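4.2 What we planned to buy, and what we bought

I'll be plain about the money side, as most papers in our area skip it and I spent more evenings on the spreadsheet than on the controller. Our first plan had two arms in it. We wanted one for the kitchen tasks and one for everything with doors and drawers, and we had quotes from Curnero and Fasard before we had written a single line of the task list. That was the wrong order, and I'd tell any small lab to do it the other way around.

So we went back and wrote the tasks first. We built the rooms in simulation, dropped a stock arm with a parallel gripper into them, and let the planner work through each piece of furniture from a bunch of starting poses. We ran 400 trials per gripper model, 800 in all. It cost us electricity and some patience, and it changed the order form quite a bit (goodbye, second arm!).

The thing we cared about most was finger opening. Catalogs love to talk about payload, and payload is fine, but a household cabinet isn't going anywhere. What you need to know is whether the fingers can get around the part you want to touch, and whether the wrist can come in from above without the housing bumping into something on the way down. You can learn a lot of that from a rendered room long before a crate shows up at the loading dock.

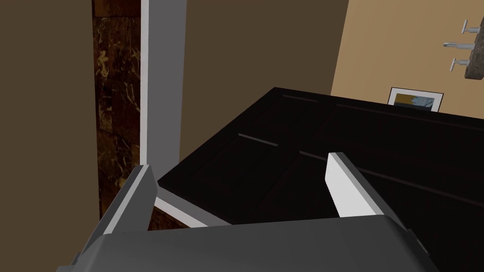 Figure 5. View down past the open gripper toward a dark cabinet in one of the simulated rooms.

The wide-opening fingers from Fasard cost more, and I had them marked as a luxury in the first draft of the budget. After the trials I moved them up to the must-have list and pushed the force sensor down to year two. The Curnero fingers were shorter and cheaper, and they did well on knobs and handles, but the planner kept giving up on corners and edges with them. We could have written around that in software — we tried for most of February — and in the end the hours would have cost us more than the parts.

Two smaller lines are worth a mention. Spare finger pads should go on the first order, because shipping them later costs nearly as much as the pads. And leave room for mounting hardware. Our adapter plate came from a shop in Flikeswood, and the quote didn't include the bolts or the second round of drilling we needed when the hole pattern turned out to be off.

I should say what the simulation can't tell you. It won't tell you how long a finger pad lasts, how loud the thing is in a shared office, or how long customs will sit on it. For those we leaned on the planning checklist from the Ruiz-Ortega project and padded its delivery times by around 5 weeks. The contact model also treats every surface in a room as having the same friction, so I wouldn't use our numbers to pick a pad material. Section 4.3 gives the cost table for both plans, with the items we dropped left in and marked.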